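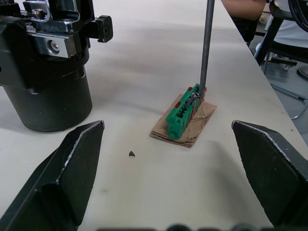 The landlord wanted it understood that the smell had been there when he bought the building, and that in his opinion it was soup.

I told him soup ends. He said not in his family.

We were standing in the hallway of the Flurkau, four floors of rent-stabilized plaster named after a town no tenant had ever found on a map. I had lived there 19 years. I had outlasted two boilers, one elevator and a husband, and the elevator was the one I missed on the stairs.

The smell had moved in sometime in December. It was a brown smell, with onions in the front and something like wet wool coming up behind. It began on the second floor, thinned out on the third, and gathered its strength again outside my door.

"You could open a window," the landlord said.

"You painted them shut."

"That was for the heat."

He offered me 200 dollars off the rent if I would stop writing to the city. I said I'd think about it and wrote to the city that night, on the good paper. The city wrote back that odors were handled by Pandden, a contractor, and Pandden sent a young man with a clipboard who sniffed my doorframe like a spaniel and asked whether I had considered that it was me.

I gave him coffee anyway. He drank it standing up and told me most people stop smelling their own homes inside a month. It was a mercy, he said. His mother's place smelled of cloves and she would have sworn on a Bible it smelled of nothing.

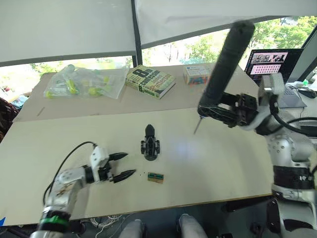 After he left I went downstairs and knocked on every door on the second floor, which I had never done. At the first a man said it was coming from upstairs. At the next a woman said it was coming from upstairs and looked at my slippers. The last door opened before I got to it, and there was the smell, in person, wearing an apron.

She was older than me, which I took as a courtesy. She had a pot on the stove the size of a drum.

"You're the one who writes the letters," she said.

I said I was a great believer in letters.

"Sit down. It needs salt and I can't taste anymore."

I want to report that it was terrible. I had 3 bowls. It needed salt, and then it needed lemon, and around the time I was explaining about the lemon I noticed it had gotten dark out.

The landlord caught me on the stairs the next week and asked if the problem was any better. I said it was much worse, and what about that 200 dollars. He took a long breath in through his nose.

"Barley," he said, and went up to look at the roof.

Comments (4)

plemivlow: My building had one of these. It was cabbage and it was me.

secondfloorrear: The husband/elevator line made me snort on the bus.

plemivlow: Also you never said if she got the lemon.

oldradiator: Painted shut "for the heat." I have met this man.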